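Ilstead Lane Neighborhood Garden: Minutes of the Spring Meeting
Reading time: 2 minutes
2021-04-26

I took the notes again, so if you remember a thing differently, write to me before the next meeting and I'll fix it. We started a little late and there were 24 of us by the time the door stopped opening.

The last minutes were read and passed, with one change: the hose we bought is the long one, and I had put down the short one. Sorry!

Money came next. We have 68 dollars left in the seed envelope, which is better than I feared after the compost delivery. People agreed to spend it on beans, squash and a decent amount of basil (last year we ran out of basil in August and I heard about it for weeks).

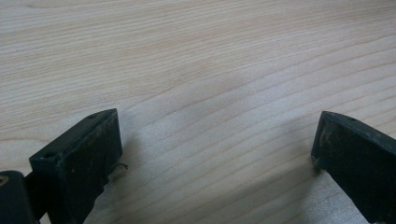
1. Water

The big one. Netosness, who look after the pipes on our side of the lane, want to shut off the outside tap for two days while they replace the valve. We asked them for early May, before the seedlings go out. They haven't answered. If they pick a hot week instead we'll need buckets, and I said I'd make a sign-up sheet, so I suppose I'm making a sign-up sheet.

Somebody brought up rain barrels again. Everyone likes the idea and everyone has a different spot in mind, so we talked for a good long while and left it open.

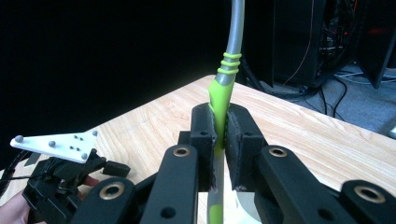 Garden Minutes, No. 6, p. 2

2. Plots

Six plots are free. Four go to people on the waiting list and the other two stay shared, one for herbs and one for the pumpkins. I was on the losing side of the pumpkin vote, but fine, they're pretty in the fall.

The path between the back plots is getting narrow. Please pull your edging in by a hand's width before you plant. A couple of us will walk it with string next weekend.
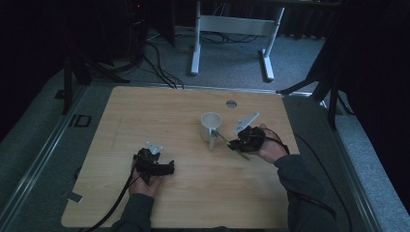 Can I swap my plot with a neighbor once I've planted?
Swaps are fine at any time as long as both gardeners agree and one of them emails me, so the map stays right.

3. Tools and the shed

Winotus offered us a secondhand wheelbarrow at no charge. We said yes, very fast. It needs a new tire, and that can come out of the fall budget.

The shed lock sticks. Lift the door a little as you turn the key, and please don't force it, we only have the one spare. I also asked that hand tools go back on their hooks with the mud knocked off. There was nodding. We'll see!

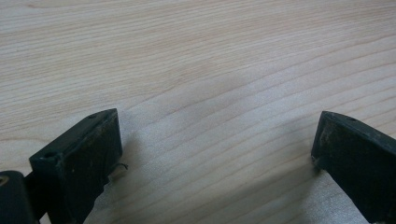
The hooks themselves need moving too, now that I think of it, as the tall rakes hang right across the window. We agreed to shift them to the side wall on the next work day, along with the shelf for pots.

4. Anything else

The Sumampouw bakery will let us pin our plant sale poster by their register. I'll drop it off. Tomato starts are welcome for the sale, labeled, please, because last year's mystery tray turned out to be all cherry tomatoes.

Next meeting will be after the plant sale, date to come by email.

Ilstead Lane Neighborhood Garden | Contact us | © 2021 | Back to top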